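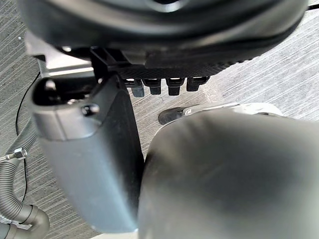

Stiklow stones, has anyone been lately?

mossyboots: Went up to the Stiklow row on Saturday and could only find 5 stones. My old guidebook says 6. Did I miss one in the bracken, or has it gone?

Phong Đoàn: It's there! Go past the tall one, cross the ditch and look left. It's fallen and half buried (I stubbed my toe on it in April, so I'm pretty sure).

gateleg: I don't buy that one. It looks like a plain field boulder to me, and the row doesn't even line up with it.

Phong Đoàn: It lines up fine if you stand at the Ninh end. Have you tried it from there?

gateleg: Twice. Still a boulder.

mossyboots: Ha, ok, I'll go back and look for myself. Is the Bundedia path still the best way up? The sign by the stile said 372 feet at the top and my map says 359.

hollowaylass: I'd trust the map. Bundedia path is fine but wear proper boots, the bottom field is a swamp. Park by the chapel.

Last updated: 11 September 2024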